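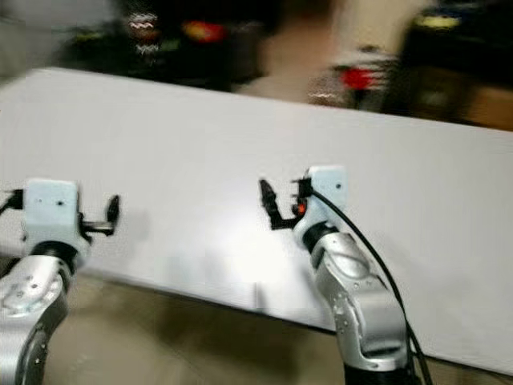 Florencia Troncoso started singing at the age when most people are told to give it up. She was 62, her knees were bad, and her daughter had moved to the coast and taken the piano with her. "I had a quiet house and I didn't care for it," she says, and pours me a second coffee before I've gotten halfway down the first.

The Mumomwood choir, which she has led ever since her first winter with it, meets in the old seed store on the river side of town. There are 16 singers on a good night. On a bad night, when the fog comes up and the road from Wusevach is slow, there might be enough for one decent chord, and Florencia says those are often the evenings she remembers best, because people lean in toward each other and listen.

I ask how she picks the music, and she laughs for a good while. "Badly! I pick what I want to hear. Then the basses complain, and I pick something else, and then we end up back at the first thing by August." She likes old harvest songs, rounds, anything with a long slow line in it – and she has a drawer of handwritten parts that came to her from Uriel Bravo, who led the choir before her and never once wrote a tempo marking that anybody could read.

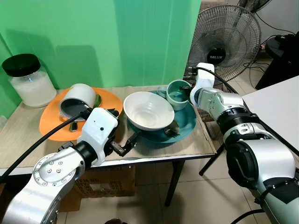
She learned those parts by ear first, sitting beside Uriel on a bench with a hot water bottle on her lap, and only later from the paper. She still teaches that way. A new singer gets no sheet music for the first month. They stand next to somebody steady and they hum, and when they feel like opening their mouths, they do. Some take an evening and some take half a year, and she doesn't hurry either kind.

It can be frightening, of course. Plenty of grown people were told by a teacher, long ago, to stand at the back and move their lips, and they carry it around with them like a stone in a shoe. Florencia was one of them herself. "I was nine," she says. "I can still tell you what dress I had on." 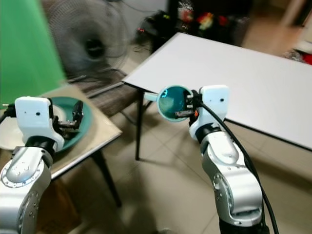
Remo Sorrentino remembers his own first evening as mostly a matter of staring at the floorboards, and says he went home sure he would never go back, then found himself humming the alto line over the dishes. He has missed four rehearsals since, all of them in the same bout of flu.

The summer concert is held outdoors, behind the seed store, and last year they sold 310 tickets, which meant borrowing chairs from every kitchen on the street. Florencia was so nervous that she gave the starting note too high. The sopranos got there anyway, bless them, and she has apologized to them ever since.
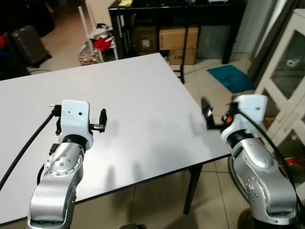
Majdi Kanaan thinks the high start was the best thing that could have happened, and that the song ought to be done in that key from now on. Florencia waves this away, though she admits she has tried it at home with the windows shut.

She would like to find somebody to take over one day, and she'd like to go on singing under them, somewhere in the second row. For now there is a new round to learn, and the stove in the seed store needs lighting by six. She walks me out to the gate, still going over the tenor part under her breath, and asks whether I sing.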